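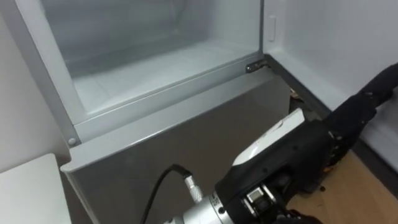 How often should a freezer drawer get a proper cleaning?

Twice a year suits most households, plus whenever something leaks, bursts or loses its label and its dignity.

Tuesday, 7:40 a.m.
By the Lurkow Kitchen Notes desk

I do mine in May and again before the holidays, when I need space for a turkey and can't find any under the bread heels. The job takes one morning. Most of that is waiting, which I'm good at.

Before you start

Eat down what you can for a week. You will have some odd dinners. Pack the rest into a cooler with ice packs, tightly, and put the lid on. I use an old Koster cooler that closes if you sit on it. Then unplug the fridge and lay a towel along the floor in front.

Emptying and washing

1. Pull the drawer out as far as it goes and take out everything, including the lone pea.

2. Let any frost soften with the drawer open. Leave the butter knife in the kitchen drawer. I put a hole in a Tistus freezer that way, and the repair quote was $172.

3. Mix 2 tablespoons of baking soda into a quart of warm water. Wipe the floor of the bin first, working along any ridges, then the sides and the rim.

4. Go over everything again with plain water and dry it with a clean towel. Water left in the bin will be ice by dinner.

The gap nobody vacuums

Look down between the drawer front and the side wall. Crumbs live there – mine had enough for a small pie crust. Use the narrow vacuum nozzle on anything dry, then a damp cloth wrapped around a wooden spoon handle. Keep water off the slides. Wipe the rubber gasket with mild soap and get into the folds, then dry those too.

Putting it back

Plug in, close the drawer and wait until the freezer is down to 0°F before you reload. Anything that has thawed and warmed up in the cooler goes in the trash. I date my bags with a Stidetti grease pencil, and 14 of them still came out last time marked "soup?"

Flat things stand on edge, heavy things go at the bottom, and ice cream goes wherever you can reach it in the dark.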